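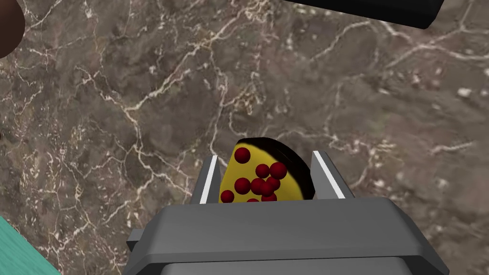

On Wed 17 January our club Davmont published its accounts for last season, and I read all 373 lines of them in one evening. I am not an accountant, and English is my second language, so I was slow with some words. "Amortization" I had to look up again, although I look it up every year. I ate while I was reading, one slice of pizza held over the kitchen counter, like the one between the two gray fingers in the picture, and the first page already made me stop eating. Ticket income went down, in a season when the stadium looked full to me almost every week.

The explanation is on page 2, in small letters. The club sold many more family tickets, and these are cheap. I have nothing against it. My own seat is in the east stand, and it is much nicer there now with children around. But then the club should say it in the first paragraph and not write there about "strong demand in all categories."

The second thing is the shirt sponsor. D'Souza signed for two more years, and the accounts show the whole payment as received already. I understand that this is allowed if the money is really in the bank. What I don't understand is how we will pay for next season, when this line will be zero. Rimmont did the same with their sponsor some years ago, and after that they had to sell both of their good wing players in January. I remember it well, we bought one of them and he was injured by Easter.

Wages went up again. For me this is less terrible than people write on the forum, as we play in a higher division now and a defender will not come to us only for the nice view of the river. Dukthorpe pay more than we do and they are below us in the table.

I wrote an e-mail to the club with two questions, one about the sponsor money and one about the loan for the new roof, which last year had its own line and this year is hidden under "other." If they answer me, I will put the answer here under the post. The full accounts are on the club's website, at the bottom of the page, after the opening hours of the shop.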